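Speaker notes: Shelf life and film formation in water-based nail polish
Session 3, afternoon track
Friday, October 12, 2018

Opening. State the scope first. This talk covers water-based polish only. Solvent lacquer, gel and dip systems are out of scope, apart from one comparison near the end. Ask people to hold questions about removers.

Slide 2. Definitions. A water-based polish is a dispersion of polymer particles in water, with a small share of coalescing solvent. As the water leaves, the particles pack together, deform and merge. If they don't merge fully, the film looks fine and fails early. Say this twice. Most complaints trace back to it.

Slide 3. Sample set. Nine shades: six cremes, two shimmers, one clear. Sasiline supplied the base. Wirwood supplied the bottles and brushes. All bottles filled in August from one batch of base and stored upright, caps tightened by hand.

Slide 4. Application. Bare nail, wiped with alcohol, no base coat. Two thin coats. Wait between coats until the surface no longer marks under light pressure. Relative humidity in the room held at 41 percent. Mention that the humidity matters more than the brand of brush. At 70 percent the second coat stayed soft long enough to pick up lint, and those nails were excluded.

Slide 5. Wear results. Read the table by row. The clear outlasted every pigmented shade. The cremes chipped at the free edge first. The shimmers lifted in one piece from the cuticle side, a separate failure and scored separately. Do not average the two.

Pause here. Water. Advance slowly. 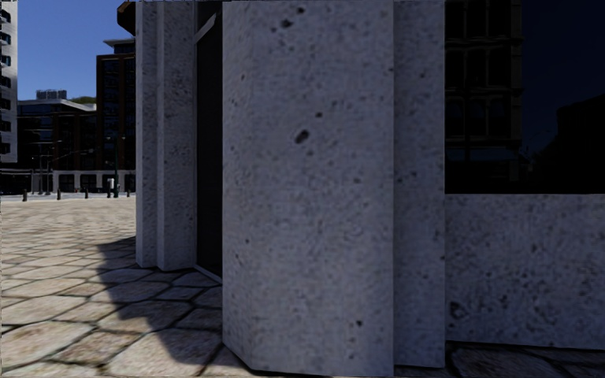
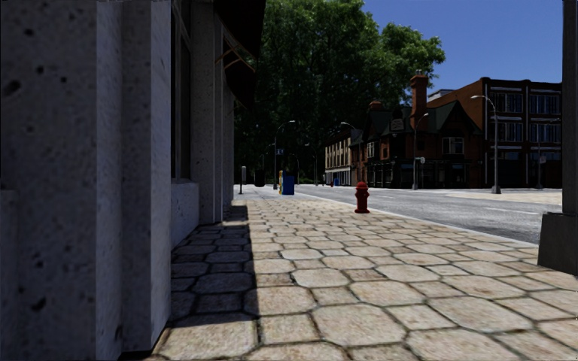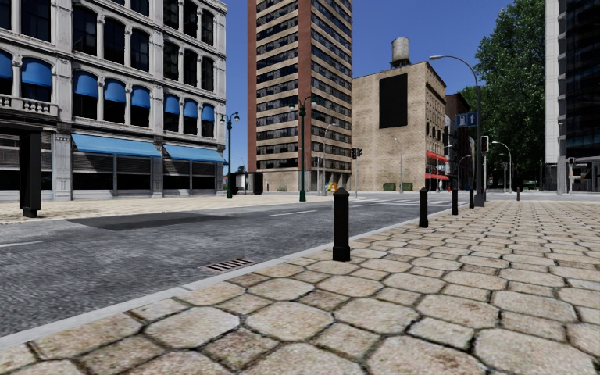
Admasu asked at the run-through whether the lifting could be put down to nail prep alone, given that no base coat was used. Reply: partly. Prep was the same for all shades, so it can't explain the difference between cremes and shimmers. It can explain why the overall wear was short. A repeat with a base coat is planned on the two shimmers only.

Slide 7. Pigment load. Shimmer flakes are flat and lie parallel to the nail when the coat is thin. They interrupt contact between polymer particles. Higher load, weaker film. Point to the slope on the chart and leave the intercept alone, it has no useful meaning.

Slide 8. Storage. Separation was seen in three bottles. All three recovered after rolling between the palms. Do not recommend shaking, it traps air and the bubbles show in the second coat. Freezing is a different matter. A frozen dispersion can clump for good, and no amount of mixing brings it back. Sellers who ship in winter should print this on the box.

Slide 9. Comparison with lacquer. One Cleralora solvent creme, same prep, same room. It dried harder and chipped later. It also stained bare nails where the water-based red did not. Give both findings equal time.

Slide 10. Limits. Small group of wearers, one base, one season. No dishwashing control. Wearers kept their own logs and some entries are missing for the weekend.

Backup slides if asked: preservative system, pH drift, brush stiffness. The pH plot has the axis labels swapped. Say so before showing it.

Handouts are on the side table. Swatch sticks go back in the tray.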